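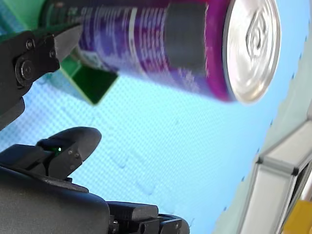

My budget was 3,000 dollars, the arms fit inside it, and I still ran out of money before anything moved, wrote one reader after last month's page on benchtop arms. Could we please do one on everything else?

We could. The reader has company, judging by the mail, and most of it follows the same plot: somebody prices the robot, buys the robot, and then discovers the robot needs a place to live.

Price the bench before the arm
Write down everything that has to exist on the day the box arrives. Mounts, power strip, cable ties, a computer that isn't also the family's homework computer, something to bolt the mounts to. Put prices next to all of it, including the things you're sure you have in the garage. You don't have them in the garage. Mine came to 700 dollars the first time, and I'd left out the shelf.

Ask what the hand costs
Sellers like to quote an arm that ends at the wrist. The Tindeck price list does this on page one and mentions hands near the back, in the tone of a restaurant mentioning the service charge. Get a quote with the hand on it, the adapter plate, the cable for the hand, and whatever box the cable plugs into. If you want two arms, get the quote for two of each. People have ordered two arms and one cable.

Buy the cheap floor
Interlocking foam mats, the kind sold for playrooms and home gyms. A dropped part doesn't dent, a dropped screw doesn't bounce into the next county, and when a tile gets ugly you replace the tile. Pick one plain color. Buy the whole pack now, as the shade will be discontinued by December and you will be the owner of a two-tone bench.

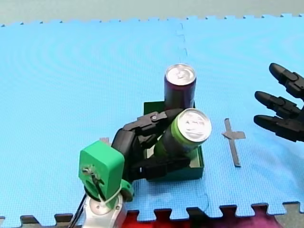
Green can on the way up, maroon can at the back of the tray.

Practice on groceries
You will be offered a set of calibrated test objects in a foam-lined case. Skemano sells a handsome one. Leave it on the wish list for the first year and use beverage cans, which cost next to nothing and come in enough sizes to embarrass most grippers. Get a tall slim one as well as the regular kind. Keep a few full and a few empty, and mark the empties underneath, unless you enjoy surprises. A full can squeezed by an enthusiastic beginner's settings is a cleanup job, so start with the empties.

A shallow tray and a roll of tape round out the kit. Tape a cross where things are supposed to end up. It costs pennies and ends a lot of arguments over whether that was close enough.

Measure with the arms open
Catalog drawings show the arm neatly folded, like a lawn chair in the store. Sketch your bench at full size on the floor with string and leave room for both hands spread wide, plus the elbows, plus you. We set up our first pair so close together that they could mostly reach each other. If you can't walk behind the bench to get at the plugs, move it now. It will be heavier later.

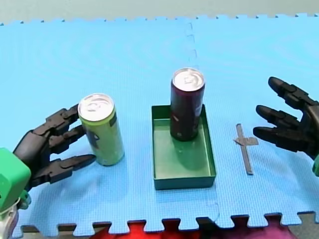
Tray in the middle, tape cross beside it, a hand on either side.

Used is fine, with conditions
Our second arm was a used Irkora and it has behaved better than the new one. Before paying, ask for:
a video of every joint moving, one at a time
the power supply, in the photo, with its label readable
the software version, and whether the login transfers
which screws have been replaced
A seller who answers all that by the next morning is probably all right. A seller who answers "works great" is selling something else.

Spares
Fingertips go first, then cables, then your patience. Lazăr ships small parts faster than anyone else we've tried, though the minimum order is 30 dollars, so I wait until two things are broken. Put spares in a labeled jar. I have three unlabeled jars and a theory about each.

Leave some money alone
Whatever the total says, hold back roughly a fifth of it and don't look at it for the first month. It will go to something dull. Ours went to an emergency stop button we should have bought at the start, and the rest to a longer extension cord.

Next time: quieting a compressor without smothering it. Mail about robots can go to the usual address, and yes, we've heard the one about getting it to fetch a soda from the fridge. The fridge door is a separate budget.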